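Posted in: Threads / Old Bones & Digs
By Mostafa Ait Ali
May, 7:40 am

1/ Okay, a few of you asked what I've been doing all spring, so let's talk about the Huvetow teeth. Short version: we had a box of animal and human teeth from a cave floor, everybody had assumed they were the same age, and they are very much not the same age!

2/ The cave is a little thing up above the Ulmont valley. You have to duck to get in and then you can stand up fine. It was dug decades ago by people who kept decent notes (bless them) but lumped the whole bottom layer together as one bag of dirt.

3/ So when Ama Yakubu pulled the box out of storage, the label just said "lower layer, mixed." 39 teeth. Most are goat and deer, some are fox, and a handful are human. Ama does the isotope work and I do the dating, and we argue over lunch.

4/ Isotopes first. Your tooth enamel forms when you're a kid and it holds on to a signal from the water you drank. If you grew up in one place and died in another, the enamel still points at the first place. I've been doing this for 15 years and I still think it's the coolest thing.
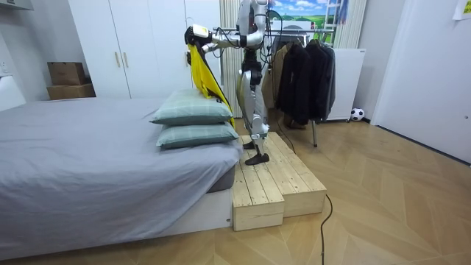
5/ THE DATING PART

Radiocarbon needs collagen, and warm caves are terrible for collagen. We drilled 20 teeth and a lot of them gave us basically nothing. I was pretty grumpy that week – ask anyone in the lab.

6/ The ones that worked fell into two clumps. The goats are young, from well after farming showed up in the valley. The deer and two of the human teeth are thousands of years older. Same bag, same label, totally different worlds.

7/ How does that happen? Burrows, mostly. Foxes dig, stuff falls down the hole, and then a later person digs a pit for a fire and tosses the dirt sideways. The old notes even mention "soft patches" near the back wall. I read that line maybe 33 times before it clicked.

8/ Now the bit I'm excited about. One of the older human teeth has a water signal that doesn't match the valley at all. Ama thinks it fits the coast near Abou Zeid, which is a long walk with no roads. I think it could also be the high springs to the north. We have a bet going (coffee, the good kind).

9/ Before anyone runs off with this – one tooth is one tooth. It could be a person who moved once as a kid. It doesn't tell us a whole group was on the move, and please don't put it on a map with a big red arrow. I've seen the arrows.

10/ A couple of people asked about DNA. We've sent a bit of root from both older teeth to the Kallov lab and they warned us up front that the odds are poor. Heat again. If we get even a scrap I'll post it.

11/ Someone also asked if the original diggers messed up. I don't think so! They drew the walls, they kept the fox teeth when plenty of digs would've thrown them out, and they wrote down the soft patches. We're only able to sort this out thanks to that.

12/ Next up is going back to the cave with Ama to take fresh dirt samples by the back wall, if the access track dries out. Questions are welcome, I'll get to them after I finish cleaning the drill.

Last updated: May, 9:15 am, fixed a typo in post 6
Tags: archaeology, radiocarbon, isotopes, teeth, caves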